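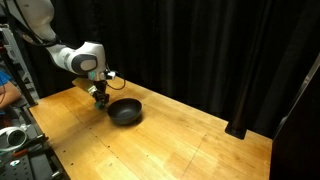
Taltum bowl, round, matte black. Item 842.

Taltum Bowl – Black
$40 each
In stock, ships from Prurnside

Back in stock. Same bowl as last time, same shape, same black. Sold out in April faster than we could reorder, sorry to everyone who wrote in. If you were on the wait list you should have an email from Séverine already. Check your spam.

Round, wide opening, sides come in to a narrower base. Thin rim. Good for fruit, salad for two, keys by the door, rising dough if it's a small batch. Plenty of people buy one for the kitchen and then another for the desk.

The basics
Color: black, inside and out
Shape: round, open, no lid
Holds: 800 ml to the rim, less if you want to carry it across a room
Finish: matte. Inside picks up a bit of light depending on where you put it
Sold: singly
Designed by: Thibault Fleury for Purovow

About the finish
Black shows dust. Wipe it with a soft damp cloth, dry it with another one. No scouring pads, they leave gray marks and the marks don't come out. Hand wash please. Flour wipes off fine. Tumeric too, we tried.

Small differences from one bowl to the next are normal. Rim may be a touch thicker on one side. Not a fault and not a return reason by itself, but if yours really bothers you write to us and we'll look at it.

Not for the oven. Not for the microwave. Fridge is ok.

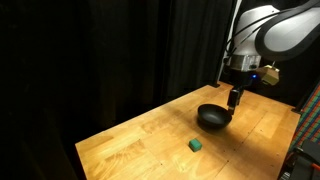 The table top
We get asked. Pale wood, honey colored, made up of glued strips so you see the seams running across. It's the Montes top, sold separately on its own page. Goes almost cream in strong light and a lot more amber where the light drops off, so look at more than one photo before you decide. The black bowl looks great on it, which is why half the orders have both.

If you're putting the bowl on your own wood table – lift it, don't slide it. Felt dots come in the box, three of them, stick them on the base or don't. They can be peeled off later with warm water.

Sold as the bowl only.

Shipping and returns
Orders in before noon go out the same day, usually. Small box, paper padding, no plastic. Keep the box until you've checked the bowl over.
Arrived chipped? Send a photo and your order number, Ysaline will sort out a replacement. No need to mail the broken one back.
Changed your mind? 11 days from delivery, unused, in the original box. You pay return postage on that one.
Two or more bowls ship together unless you tell us otherwise at checkout.

What buyers said
"Second one. First one lives on the counter with lemons in it and my sister kept asking for it." – Catriona Rutherford
"Bigger than I pictured from the listing but I'm keeping it. Very plain, in a good way." – Loïc Lacroix

Other colors
None right now. Thibault has samples of a gray on his shelf, no date yet. Wait list sign-up is at the bottom of the page, tick "Taltum" and leave the rest blank.

Wholesale
Cafes and shops, minimum order is one case. Ask for the trade sheet and inclued your shipping address so we can quote freight in the same email.

Page updated June 24, 2022. Price does not include sales tax.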